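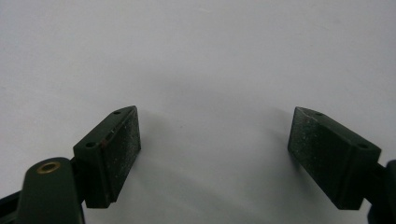 Pale grey-white, plain and evenly lit.

I finished painting the box room in August. The colour is from the Plurkell range and took two coats, with 12 hours between them. One tin was enough, and there is some left for touching up the skirting.

The shelf from Illton goes in next. It is 70 cm wide and will hold the sewing things and the spare bulbs. I still need wall plugs, and the door sticks a bit at the top, so I'll sand that before the carpet goes back down.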